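¿Puede un robot ordenar tu mesa?

¡Piensa en tu escritorio un domingo por la tarde! Lápices, libros, algún peluche, cosas que no sabes ni de dónde salieron. Recogerlo te da pereza, pero tus manos saben hacerlo casi solas. Para una máquina es un problemón, y por eso nos gusta tanto contarlo en Plimby.

Empecemos por lo más pequeño: agarrar un frasco. Si aprietas poco, se resbala. Si aprietas mucho con un vaso de papel, ¡crac! Tú lo notas en la piel. Una pinza tiene solo dos dedos, y con ellos debe apañarse para todo.

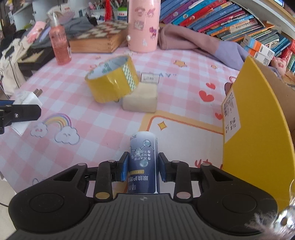 Dos dedos con puntas de goma azul sujetan un frasquito de líquido para gafas.

Un frasco es de los objetos fáciles, porque es duro y siempre tiene la misma forma. ¿Y un calcetín? Cada vez que lo sueltas cae de una manera distinta (haz la prueba 8 veces y verás). La tela, los cables y las bolsas traen de cabeza a los ingenieros.

Luego está lo de guardar las cosas en su sitio. Una caja tiene paredes, y los dedos tienen que entrar sin chocar con ellas. Con un peluche hay otra dificultad: es blandito y se aplasta. A veces ayudan dos pinzas, una por cada lado, ¡pero entonces tienen que ponerse de acuerdo! 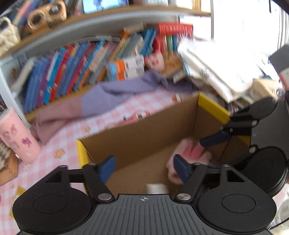
Entonces, ¿pueden ya o no?

A ratos. Hay robots que aspiran el suelo y otros que mueven cajas en almacenes, y lo hacen muy bien. Ordenar un cuarto cualquiera, con cosas que nunca han visto, todavía les cuesta muchísimo. Aprenden practicando: una misma tarea puede repetirse 300 veces, con la caja un poco más allá o el muñeco del revés.

Prueba tú: usa solo el pulgar y el índice de cada mano y guarda cinco juguetes en una caja. ¿Cuál te ha costado más?

Texto: Rostyslav Kravchuk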